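December 8, 2018

Glue line trials, second batch. Carrying on from the November sheets, which are in the blue folder with the earlier clamp notes.

Purpose is the same as before: find out whether the Zasier hide glue will hold a plain rubbed joint in maple without size on the end grain, and how much working time it gives in the bench room at this time of year. Room was at 17 degrees when I started and I left the heater off on purpose. The first batch was done warmer and the open time figures from it are no use for winter work.

Glue soaked overnight in cold water, then brought up slowly in the double pot. I keep writing down that the pot thermostat reads high and then forgetting it. It reads high. Trust the glass thermometer only. Skin formed twice while I was cutting blanks, lifted off both times and thrown away, topped up with a spoon of hot water after the second.

Blanks all from the same maple board, planed the same morning, not sanded. 25 joints in total. The first few were edge to edge, the rest end grain to edge, which is the joint we get complaints about. Half the end grain pieces were sized with thin glue and left to go tacky, the other half were glued straight. Pieces marked S or N in pencil on the face, never on the joint.

Rubbed joints went together well as long as the blanks had been warmed on the plate. Cold blanks grabbed almost at once and two of them stopped short of alignment. I left those as they were and marked them, because a joint that has stopped in the wrong place is a result as well. Warming the wood made more difference than anything I did to the glue. Yi-chun Kao said as much after the first batch and I should have built it into the plan then. 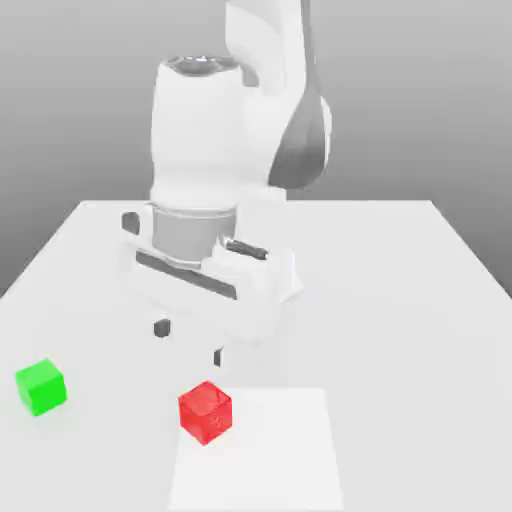
Squeeze-out was wiped with a hot damp rag straight away on the S pieces. On the N pieces I let it gel and took it off with a chisel. The second way is cleaner on maple. The rag leaves a faint halo which only shows under finish, and we had two drawer fronts back last year for exactly that.

Comparison pieces done with the Savo liquid glue, straight from the bottle, clamped as the label says. Very long open time, easy to use, smells of the sea. I don't expect it to creep in this test as the load is short. A long-term load would be a different job and wants its own shelf.

Breaking will be done on the lever rig, not by hand. The arm of the rig was re-pinned after the first batch and needs checking against the known weights before any number from it goes in a table. Last time the reading stuck a little on the way up and came free with a tap, so some of the November figures are probably low. I have put a question mark beside them and not changed them.

Notes on the rig before the next session:

- oil the pivot, wipe it dry, then zero
- check at 200 N and at 1,000 N, three pulls each
- new leather on the lower jaw, the old piece has gone shiny and lets maple slip
- write the reading down before taking the load off

On mixing: strength of the glue by feel is fine for repairs but not for this. I weighed the dry pearls and the water for the first pot and then spoiled it by topping up by the spoon, as noted above. Next batch, weigh the whole pot at the start, weigh it again each time the lid comes off, and add back only what has gone. A tighter lid would help. The one from the Esov pot nearly fits.

One thing I had not planned for. The sized end grain pieces took longer to reach the tacky stage than the sheet says, and the first three were probably joined too wet. They are marked with a dot beside the S. If they break early, look for a shiny patch in the middle of the joint before blaming the glue. Torn fibre at the rim and shine in the middle would mean trapped water.

Also asked for: whether urea in the glue is worth the bother for extra open time. I have seen it done at a tenth by dry weight, but only on veneer. My view is that warmed blanks get us most of what we need on joints this size, and urea costs strength in damp rooms. Will do a small set if there is maple left over - otherwise it waits for the next board.

All joints are on the rack by the north wall, off the floor, with a gap between each. Leave them a full week. Please don't pick them up to see if they have gone off, the cold ones look finished long before they are.

To order: pearls, chisel strop, one more glass thermometer.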